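3.2 Cell setup and upkeep

All data in this paper come off one bimanual cell, called Korka in the logs. Two identical arms, bolted to a common black rail along the front edge of the table, both facing in. We describe the cell in more detail than is usual, mainly since most of our lost time in the first month was mechanical and not learning related. Readers only after the policy can skip to Section 4.

Mounting. The rail carries both arm bases. Bolts are torqued, marked with paint pen, then checked again on Monday before the first run. Early on we skipped the recheck and the left base crept by 4 mm over a week of runs. Not visible by eye. It showed up as a slow drift in handover success and we spent days blaming the camera. After the fix: loosen everything, seat both bases against a straight bar, tighten from the inner bolts outward, rerun calibration for both arms even if only one was touched. Takes 12 minutes with two people. Longer alone, somebody has to hold the bar.

Walls. The table is closed in on three sides with pale panels, metal posts at the corners. They keep the background constant between sessions and stop things from rolling off the back. The front stays open for the arms and for the operator. Panels are wiped, never repainted — a touch-up patch from a diffrent batch of paint shifted the white balance enough that we threw out a half day of episodes.

Cables. By far the most common repair. Each arm has one purple cable running along the white link, held with clips, then up in a free loop to the bracket at the tip. Loop size matters. Too short and the wrist pulls against it at full extension, connector works loose, the motor drops off the bus in the middle of an episode. Too long and the loop sags into the workspace and catches on whatever is standing there. We settled on a loop that clears the tallest object in the set with the wrist at its lowest working pose. Checked by jogging the arm by hand, power off. Clips are replaced when they spin freely on the link. 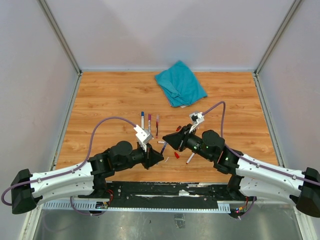
Figure 3. The Korka cell with marker set and cloth on the table. Both grippers near the middle; purple cables loop over the workspace to the white brackets.

Grippers. White bracket, black finger. The fingers wear at the tip first. A worn tip still closes fully and reports a normal position, so the software sees nothing wrong, but thin round objects rotate in the grasp. Markers are the worst case and for that reason we use them as the daily check: pick a marker lying flat, lift, hold for 5 seconds, put down. If it turns in the fingers on either arm, both arms get new fingers. Replacing one side only gave us mismatched grasps during handover and we do not recommend it. Brackets last much longer. Two cracked in the whole study, both at the screw holes, both after a collision with the table. We now stop at first contact with the tabletop instead of letting the arm push through.

Loose caps were a separate problem. A small cap under a finger at table height lifts the finger just enough to miss a flat marker. Policy then closes on air and retries, sometimes until timeout. We left caps in the scene during training on purpose, as clutter, but they are cleared before any calibration or finger check. The cloth comes off too.

Boards and power. Small circuit board near each arm base, red wires. The operator looks at the lights on the arms and the boards before enabling torque. If an arm doesn't come up we power down both, reseat the connector at the base, then the one at the wrist, in that order. This clears most faults. What it doesn't clear is usually a motor cable broken inside the sleeve, and we swap the full cable without trying to find the break. Spares are cut and crimped ahead of time (E. Chowdary made the jig, drawings in the supplement).

Calibration. Home pose, then a touch-off at fixed points on the tabletop with each finger, then both fingertips brought together above the center. If the tips miss each other by more than the set limit, rail and bracket screws get checked before any offset is changed in software. Changing offsets first hides mechanical slack. We know becuase we did it, in the sessions tagged Mirkley-a, and those are excluded from all tables.

Log. Every repair is written down with arm, part, episode number and who did it. The released set holds 2161 episodes, and each one carries the id of the last repair before it so that others can split the data by hardware state. Most repairs were done by M. Ramasamy. A few early entries have the part but no arm, left as they are.

Effect of these choices on success rate is taken up in 5.1. Only the finger wear result is strong enough to report on its own, the rest is bench experience from a single cell and should be read that way.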